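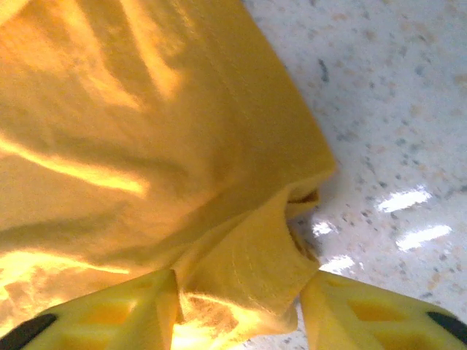 Odance two-arm cell – frequently asked questions

How often do I clean the finger pads?
Every 200 cycles, with a dry cloth. Replace the black strips after 2865 cycles. Please do not use alcohol on them.

The arm stops with code 355. What does it mean?
The cable is pulled too tight near the wrist. Move the arm by hand to home position, make the cable loop longer and start again at up to 75 percent speed. 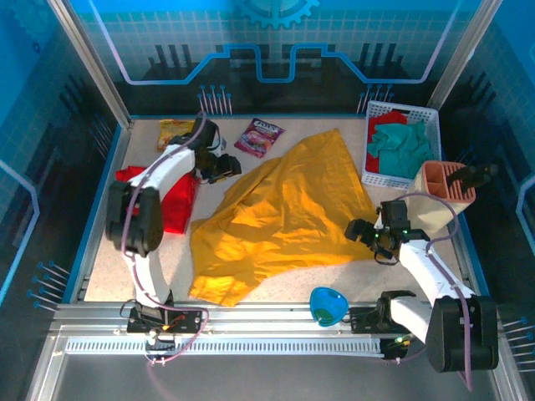
Both arms reaching in near the yellow cloth, with the purple cables looped along them.

Can I move the arms along the rail?
Yes, but switch off the power first. After moving, both arms must be calibrated again – also the one which you did not touch.

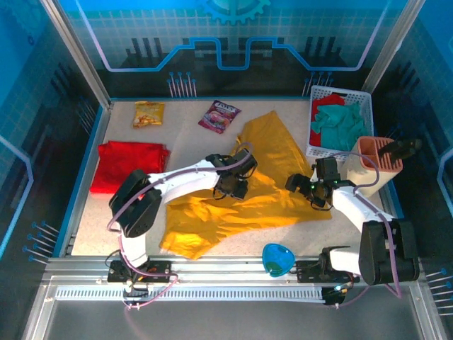
Who can help me?
Write to Mereana Paewai for spare parts. For calibration files ask Nassoro Temba in the Cirkdale workshop. The files from April are not valid anymore.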